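Home Reviews Audio Wearables Deals Contact

Skotora Drusska 4 review: open earbuds with a long battery and a bad app

October | by Ottar Moen

Open earbuds are everywhere now. Every brand has a pair. Skotora was late with theirs, then put out several generations very fast, and the Drusska 4 is the newest. I have had it for a few weeks, used it daily, mostly for walking and for calls, some cycling. Writing this up quick before they change the firmware again.

For people who skipped this whole category: the buds don't go in your ear canal. A hook goes over the ear and a little speaker sits in front of the opening. You hear the music and you also hear the bus. No silicone tips. No noise cancelling either, so if you want quiet on a plane, stop reading and get something else.

Quick specs from the box

Driver: single, oval, open type
Battery in case: 392 mAh
Playtime claimed: 11 hours per charge (buds only)
Fast charge: 20 minutes, claimed to get you through a commute
Water: sweat and light rain, no swimming
Controls: one physical button per bud
App: Virkico, for both phone systems
Colors: black, sand, dark green

I got the dark green. It's nearly black indoors.

Design and fit

The hook is soft silicone over a metal wire and you can bend it a bit. It remembers the bend, more or less. On the old Drusska the hook was stiff and gave me a sore spot behind the right ear after an hour or so. That is fixed. I wore these from breakfast until lunch on a Friday and forgot them, went to wash my face and got a surprise.

With glasses it is okay. Thick frames will fight with the hook, thin ones sit on top with no trouble. I have both, so I tried both. Put the glasses on first and the buds second, otherwise you pull everything off together.

With a hat, fine. With a bike helmet it depends where your straps go. Mine rub on the left bud and every time I turn my head there is a scratchy noise. Moving the strap forward helped some. With a winter hood the open design gets strange, the sound bounces back off the fabric and gets boomy. Sort of nice for podcasts really.

They are light. Build is decent — no creaks, no sharp seams, and the button has a proper click. I much prefer a real button to touch control, specially with gloves. The only thing is that pressing it pushes the bud inwards, and then it moves. So every pause and play means a small adjustment after. You get used to it.

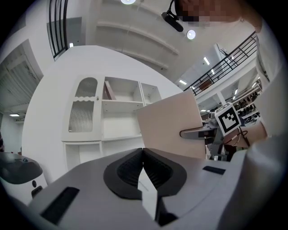 Tall beige cardboard panel, with a marker cube and red and black cables beside it.

The case

Case is flat and wide, like an old makeup compact. Goes in a jacket pocket easy, not so easy in jeans. The lid is held by a magnet and it is a weak one. Twice now I have taken the case out of my bag and it was open, with one bud gone down among the keys and receipts. Skotora please, a stronger magnet.

USB-C at the back, no wireless charging. At this price I think wireless should be there, the Björklund buds have it and they cost about the same. The light on the front of the case shows green, orange or red and that's all you get, there's no percentage unless you open the app. More on the app later. Sigh.

In the box you get the buds, the case, a very short cable, and a folded paper in tiny print. No spare hooks. The hooks don't come off anyway.

Sound

Good for open buds. I have to put it like that since all of them have the same problem, the bass leaks out before it gets to you. The Drusska 4 does better than I expected. Kick drums have some body, bass guitar you can follow, but the really low stuff is missing. Electronic music sounds polite.

Voices are the strong point. Podcasts, audiobooks, radio, all very clear. I listen to a lot of talk and for that I would not ask for more. Acoustic guitar, nice. Piano, nice, a little bright up top. Cymbals can get splashy when you push the volume.

And you will push the volume. Outside near traffic the speech starts to drown. At a quiet desk I sit below the middle of the slider, next to a big road I go near the top and even then I miss words. It's physics I guess, all of the open ones do this, but the Björklund goes a bit louder before it gets harsh.

Leakage: someone beside you on a sofa can hear that you play something. On a train, no. In a quiet office at low volume my neighbor said she heard nothing, then I turned it up and she gave me a look.

There is a mode in the app called Focus that changes the sound so less leaks out. It also makes everything thin. Used it once.

Calls

Better than last generation by a lot. People on the other end said I sounded close and normal inside. Outside with wind it goes bad quick. The noise filter tries to remove the wind and takes half your words with it, so I sounded like I was talking through a fan. If you call a lot while walking, keep your phone handy as backup.

Side tone is not needed because your ears are open, you hear yourself anyway. This is the thing I like most about open buds for work calls. You don't shout.
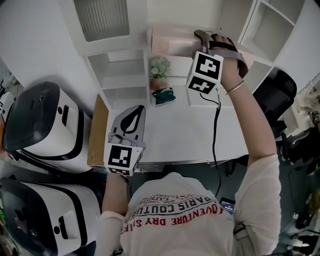

Reaching toward the pink box on top of the shelving unit.

Battery

Claimed 11 hours. I did one full rundown at medium volume with podcasts only and it got very near to that, close enough that I won't complain. With music louder it drops, with calls it drops more. Right bud goes flat before the left one, every single time. I use the right mic more probably.

Fast charge works. Twenty minutes in the case and I had plenty for the afternoon. The case itself takes long to fill though, so charge it over night.

Standby is the weak part. Leave the case in a drawer for a week and it has lost a good chunk. Maybe that is the lid opening by itself again and the buds waking up, I can't tell. When they wake up they connect to your phone too and you will be standing in the kitchen wondering why the phone has no sound.

The Virkico app

Ok so the app. It wants an account. For earbuds. You can use the buds without it, but then no equalizer, no button changes and no firmware updates. So you make the account.

Then it wants location. I said no and it worked anyway, but it asks again every time you open it. The home page has a picture of the buds, battery for each one, and below that a row of ads for other Skotora stuff. A phone case, a lamp, some kind of massage thing. The equalizer is hidden two menus down under "Sound personality". Once you find it, it's good, proper sliders and it saves to the buds so you can close the app forever after that.

Button changes are limited. Single press is play and pause, locked. Double and long press you can pick. No volume on a single press, which I wanted. I put volume on long press, up on the right and down on the left. Works but slow, you hold and wait.

Firmware update failed the first time at the very end, then worked on the second go. Keep both buds in the case with the lid open and don't touch anything. After the update the equalizer was back to default. Screenshot your settings before.

Connection

Stable. Two devices at once works, laptop and phone, and switching is quick if you pause on one first. If you don't pause it will hang on to the laptop like crazy. Range is fine through one wall, with two walls it starts to stutter. Video was in sync on everything I tried, games have a small delay you notice on shooting sounds.

Against the others

Björklund open buds: louder, wireless charging, better case. But the hooks are harder and the battery is clearly worse. If you only wear them for short runs take those.

Older Drusska: cheaper now and the sound is not so far away. Fit is the reason to pay for the new one. Also the calls.

Good
— very comfortable, also with thin glasses
— voices
— real buttons
— battery on a full day

Bad
— weak lid magnet
— app, account, ads
— calls in wind
— no wireless charging

Should you get it

For podcasts, office and walking, yes. I'm keeping mine. For gym with loud music playing over the speakers, no, you will hear the gym's music and not yours. For bass people also no. I would wait for a sale if you have the last one and your ears don't hurt.

If anybody found a way to get single press volume please write to me, I tried everything in the menus. Will update the wind part if new firmware helps.

Related

Skotora Drusska 4: how to reset when one bud won't connect
Björklund open buds, long term notes
Virkico app: turning off the notifications
Bone conduction or open ear for cycling?
Cheap USB-C cables that did not die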